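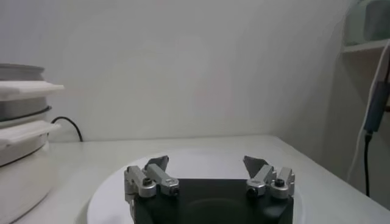

Mesa blanca de la cocina común, sede Lallutico.

Imprimir | Enviar por correo

Normas de uso de la vajilla y de las ollas eléctricas

La Administración de la sede Lallutico comunica a los usuarios de la cocina común que, desde el 10/07/2019, el menaje de uso compartido se guardará en el armario contiguo a la sala Manríquez. El horario de la cocina se mantiene sin cambios, con cierre a las 17 horas.

Los platos deberán devolverse limpios y secos. Se ruega no dejarlos sobre la mesa al terminar el turno ni apilarlos junto al fregadero.

Las tapas de vidrio merecen mención aparte. Se apoyarán planas, con el asa hacia arriba, y nunca de canto contra la pared. 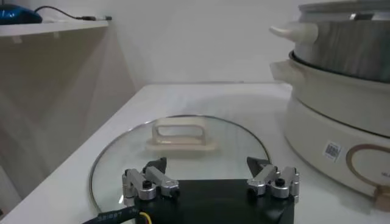
El asa no debe emplearse para colgar la tapa, y el borde metálico se limpiará con paño suave, sin estropajo. Las ollas eléctricas se desenchufarán antes de lavar cualquiera de sus piezas; la base no se sumergirá en agua en ningún caso.

La reposición de una tapa rota tiene un coste de 400 pesos, con cargo al área que haya reservado la cocina. Las incidencias se comunicarán a Mohammed-Awal Aidoo, responsable de Servicios Generales, en la oficina 2.

Comentarios

Prukano: ¿El armario quedará con llave? En el turno de la tarde no siempre hay a quién pedirla.

Servicios Generales: Permanecerá abierto durante el horario de la cocina.

M. Sastar: De acuerdo con lo de las tapas. Convendría poner también un paño limpio cada día, el de esta semana ya no seca nada.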